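Why does the Moon change its shape?

The Moon is a big ball of rock, and it does not make its own light. It shines only when sunlight falls on it. One half of the ball is always bright and the other half is always dark – the same as on Earth, where we have day and night.

The Moon travels around us, so we look at it from a new side every evening. Sometimes we see the whole bright half. We call this a full Moon. Some days later we see only a half, and then a thin curve like a cut fingernail. At new Moon, the dark half is turned to us.

Draw the Moon for 25 evenings, if the clouds let you, and put your drawings in a row.

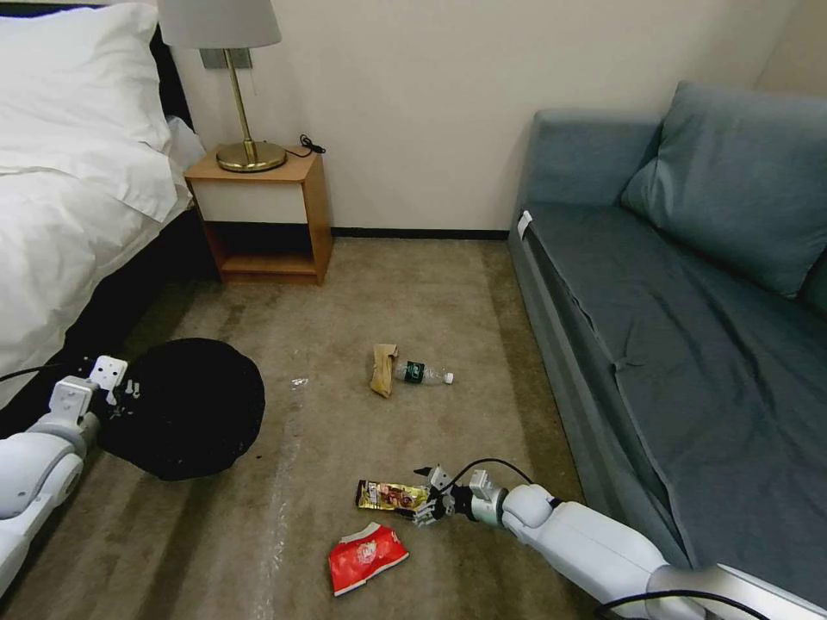

A bedside lamp with a round base.

© Gremport Sky Pages. Text: Guðlaug Ingvarsson. Back to top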